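Field Diary - Unsealed Road Collection, Kastmont

Last updated: July 27, 2023

The purpose of the present entry is to record the day's collection on the gravel road and to set down several decisions on procedure that will apply to the remaining sessions. Earlier entries in this diary dealt with sealed footpaths and the campus loop. The unsealed portion of the programme is now under way, and the standard of note-keeping should not fall merely for the reason that the site office is a trestle table under a tarpaulin.

The vehicle, Vener, was unloaded from the trailer shortly after breakfast and placed on its wheels at the southern gate. Tyre pressures were checked and entered in the maintenance book. The battery taken from the second charger did not seat properly on the first attempt and was removed, wiped down and refitted. The contact plate shows a small amount of corrosion on one side. It has been cleaned, and a replacement has been requested from stores. Until it arrives, that battery is to be used only for short runs close to the gate.

The collection plan called for driving by remote operation along the full length of the road, in both directions, with the operator walking behind and to the left. Each pass is recorded as one episode. An episode begins when the operator presses the start control and ends either at the far marker or at the point where the operator takes the vehicle off the road for any reason. Both kinds are kept. It was agreed in January that episodes ending early would be retained with their own label, and there is no intention of revisiting that decision, although it was questioned again at lunch.

What is sought from this site is variety in the surface. The learning system was trained almost entirely on asphalt and mown grass, and on those surfaces its steering is steady. On gravel it has shown a tendency to treat the edge of a shadow as the edge of the road. In the trial before this collection, it slowed and turned away from shaded ground on several occasions where the way ahead was perfectly clear. The operators' demonstrations are therefore meant to pass through the shaded sections at an even speed, without hesitation and without the small corrections that a cautious driver makes by habit. Those corrections are learned along with everything else.
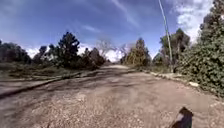 View along the gravel road from the vehicle's fixed camera, with dappled shadow across the wheel tracks.

The road suits the purpose well. It runs straight, with a low earthen edge to the left and a line of pale stones and rubble to the right at the foot of the hedge. Neither edge resembles the painted lines and kerbs of the earlier sites. The right side in particular has given the labelling group some difficulty. Between the stones and the gravel there is a narrow strip of dusty soil and sparse grass, and two labellers working separately did not agree on whether that strip should be marked as drivable. After discussion it was settled that the strip is to be marked as verge. A vehicle of this size could cross it without harm, but the demonstrations do not use it, and the labels ought to agree with the demonstrations. The same rule applies to the ground beyond the berm on the opposite side.

The morning session was interrupted once, when a farm utility came through from the north and the vehicle had to be brought to the side. The driver was courteous and waited until it was clear. The episode was closed at that point and labelled as an operator stop. A sign advising of the work is to be placed at the northern end as well as at the gate. This should have been done before the first pass and was overlooked.

By the end of the day 47 episodes had been recorded, of which five ended early. The target for the road remains 100. The early endings were made up of the operator stop already mentioned, two losses of the control link, and two instances in which the operator judged that the vehicle was drifting toward the berm as a result of the operator's own input. The last two are of some interest. Both occurred on the return leg, when the operator had been working for a considerable time without relief, and the steering traces before each stop show a slow wandering that is absent from the earlier passes. Operators will in future be relieved at fixed intervals, and the change of operator will be entered in the episode notes so that differences in driving style can be examined afterwards.

The losses of link both happened at the far end. The cause has not been established. The hedge was suggested, as was the handset, which was dropped on the concrete at the depot last month and has not been fully trusted by the operators from that day. A spare handset will be carried on the next visit and the same passes repeated with it. No firm view should be entered in the report until that has been done.

Data were copied to the field drive at midday and again at the close of work. The midday copy failed verification on the first attempt. The files were copied a second time and passed. The Ko indexing tool then assigned the wrong surface tag to every episode in the second batch, having carried over the tag from the campus loop. The fault was in the session template and was corrected by hand. This is the second occasion on which a stale template has caused such an error, and the template will from now on be supplied with the surface field left blank, so that the tool refuses to proceed until it has been filled in.

Some time was given in the afternoon to the matter of speed. The written instructions ask for a constant walking pace. In practice the pace varies with the operator, and the longer-legged members of the team had been producing noticeably faster episodes. One view held that the variation is useful and should be left alone. The other held that, with a collection of this size, the system may come to associate a particular pace with a particular time of day, given that the roster has placed the same operators in the same sessions. The second view prevailed to the extent that the roster will be rotated. No limit has been placed on the vehicle itself.

A related question concerned the position of the vehicle across the road. Left to themselves, all operators drive in the wheel tracks, where the going is smoothest. A system shown only this will have no example of how to return to the middle once it has been displaced. It was therefore decided that a portion of the remaining passes should begin from an offset position, close to one side or the other, with the operator bringing the vehicle back at a gentle angle. The first few of these were attempted before packing up. They were not satisfactory, the return being too abrupt in nearly every case, and they have been set aside under a practice label. A short written guide with a sketch will be prepared before the next session.

The camera lens was inspected at each battery change, and fine dust was removed with the blower on every occasion. The cloth is not to be used in the field. The front corner of the vehicle's body remains visible at the lower right of the recorded view, as it has been throughout the programme, and the mask used in training covers that region. The mount was not adjusted during the day and should not be adjusted before the road is finished, as the mask would then have to be redrawn for the remaining episodes only.

It remains to note the housekeeping. The tarpaulin has a tear along one seam and will be returned to the depot for repair. Drinking water ran short by mid-afternoon, and a second container is to be added to the loading list. The gate was found to be stiff and must be lifted slightly before the latch will engage. It was left closed on departure, and the key was returned to the board.

The next session will begin with the repeat passes for the link fault, followed by the offset starts. The Fitasus office has asked for a sample of the recordings in advance of its own review, and a selection that includes each of the early endings will be sent once the corrected tags have been checked by a second person.

Reader comments

gravelgrader: Thank you for continuing to publish these. We had the same argument over the verge strip at our site and went the other way, marking it as drivable. We regretted it when the planner began hugging the rocks. Will the labelling rule be released with the episodes?

tindrum72: Regarding the offset starts, we found it helped to place a small flag well down the road and have the operator aim for that. Everyone stopped turning so sharply.

P. from the depot: The contact plate is in stock and can be collected at any time. Please bring the tarpaulin on the same trip.

mallee_root: Are the shaded passes being repeated at different hours? Our shadows moved a good deal between morning and afternoon, and the model that had seen only the mornings was hopeless after lunch.

Recent entries

Campus loop, closing notes and episode totals
Revised instructions for remote operators
Labelling kerbs, gutters and driveways
Vener: wheel and mount inspection
Storage and verification of field drives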